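Slide 4: Key control at the Tramitz site
Speaker: Tarık Yalçınkaya, Facilities

Thank the Stendach office for hosting. Remind attendees that the Tramitz site now holds 700 keys, and that each one must be traceable to a named holder.

Move to the tags. Green is assigned to shared rooms, blue to plant and storage.

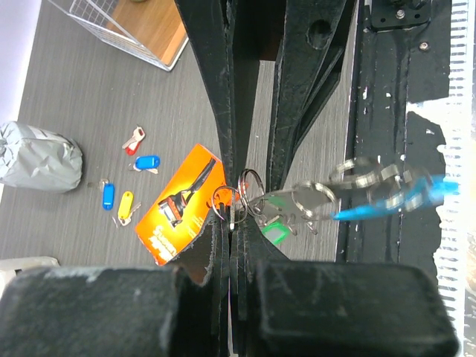
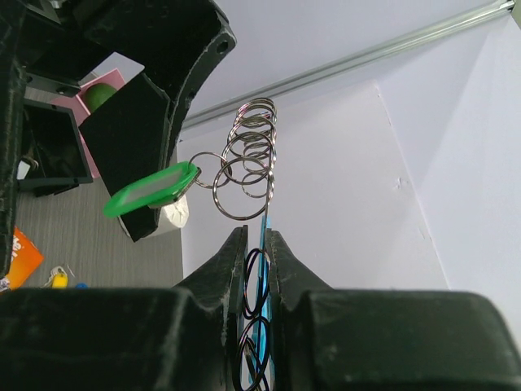
Stress that split rings are to be joined only when a full set is issued. Single keys are signed out on one ring with one tag. Lost keys are reported to the front desk within 3 hours.

Pause for questions. If asked about replacement costs, refer to the July budget paper. Next slide: the sign-out sheet.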